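Keeping tube racks from sliding on a glossy wood table?

Posted in Home Lab & Hobby Science

Pukora
Jan 24, 2025

Hi everyone! I do seed viability tests and a bit of yeast work in my spare room, and I am having so much fun with it that it has taken over the whole table. The table is my problem though. It's an old reddish-brown one with a thick shiny lacquer on it, really beautiful grain, and my racks skate across it every time I bump them. I've got the green racks with the round holes, and I like them sitting up high so I don't have to bend. Is there a good way to raise them and keep them put without gluing anything to the wood? And how do you all arrange two racks so you don't mix up what's done and what isn't? I run 12 tubes at a time right now but want to go bigger by July.

3 replies

Tekura
Oh, I love this question! I've tried a silly number of setups and the one I keep coming back to is also the cheapest - set each rack on top of a plastic box. You get the height, and if the box is clear you can see the table right through it, so a pretty table stays pretty.

I keep two racks, one behind the other, with the full one at the back and the one I'm filling in front. Tubes only ever move forward. It sounds too simple, but I once did 114 tubes over a long weekend that way and never lost my place!

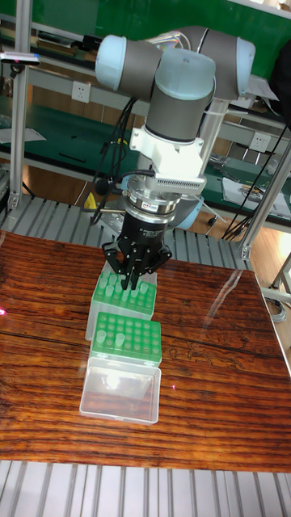 Getting it to stay put

1. Wipe the lacquer with a barely damp cloth and let it dry. Dust is what makes things skate.
2. Cut a piece of thin rubbery shelf liner a little smaller than the box and lay it under there. Test it in a corner for a day first. Some liners leave a mark on old finishes, and I learned that on my mother's sideboard.
3. Put the rack on the box and push it gently from the side. If it rocks, try a different box. The rack should sit flat all the way along.
4. Put something with a bit of weight in the box if it's still sliding. I use a bag of rice.

Space your first few tubes out while you get used to it. With plenty of empty holes around them they are so much easier to grab. Have fun, and post your germination numbers, please!

Candis
Shelf liner. Done.

Were
I'd second the boxes, but I wouldn't put racks straight onto a finish like that at all if you're using anything with alcohol in it. One drip can cloud lacquer. I have a big tray under everything and it's great, it catches the spills and I can carry the whole lot to the sink. For keeping track I just write on the caps with a grease pencil. My brother-in-law has a 400-tube freezer collection and he does the same thing, row letter and number on every cap, and he can find anything in it. Good luck with the yeast!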